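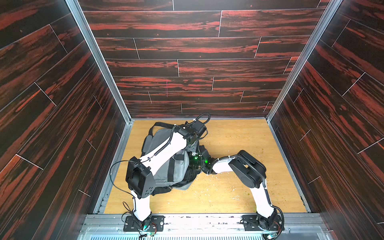 Two arms and a gray backpack in the enclosure at Prarau.

Dardo Zapata keeps a pot of coffee going in the corridor outside his lab, and he will not talk about research until you have a cup in your hand. So we stood there for a while, discussing his daughter's school bag, which is where the whole project began.

"She would come home and drop it on the floor, and every single time it landed in a different shape," he says. "I would pick it up without thinking. Then one evening I did think about it, and I couldn't tell you how I knew where the strap was going to be."

Most of the two-armed work I had read about before visiting Prarau used towels and shirts. Zapata's group spent its first year on those as well, and he is fond of them still, but a towel is flat once you have flattened it. A backpack never quite gets there. It has a front and a back, it has webbing that slides around, and it sags into folds that hide the very thing you want to grab.

The method the group has been testing, which they call Wesano, is simpler than I expected (and I had braced myself with a second cup). One arm presses or pinches the bag in a place the software is fairly sure about. The other waits close by. The first arm makes a small movement, the cameras look at how the fabric responds, and only then does the system choose where the second gripper should go.

"People want the arms to be busy all the time," Zapata says. "It looks better in a video! But when both of them pull at once you learn nothing about the cloth, you only learn that you are strong."

The model was trained on 4000 short demonstrations, collected by people steering the arms by hand through every sort of crumple they could come up with. For the test in October the group used 22 bags, none of them in the training set, and ran 134 trials in all. Wesano got the bag upright and open in 97 of them. The older method, with both arms planning together from a single look, managed 61 on the same starting positions.

I asked what happened in the other 37, and he seemed pleased to be asked. Most were straps. A gripper would take hold of one, the system would read it as the edge of the bag, and everything after that was built on a mistake. Dark webbing lying in a dark fold is the worst of it, he says, and the team has begun adding a second, slower tug whenever the first one leaves any doubt.

"It costs us a few seconds. I have colleagues who find that painful to watch. I tell them to go and get coffee."

The next stage is being planned with Echeverría, a repair workshop that takes in used bags and has to open and check each one before anything else can be done with it. Those will arrive with things inside, and a full bag moves nothing like an empty one. Zapata expects the numbers to drop, at least for the first months, and he has already warned everyone involved.

He walked me back out past the coffee, which had gone cold by then, and started making another pot.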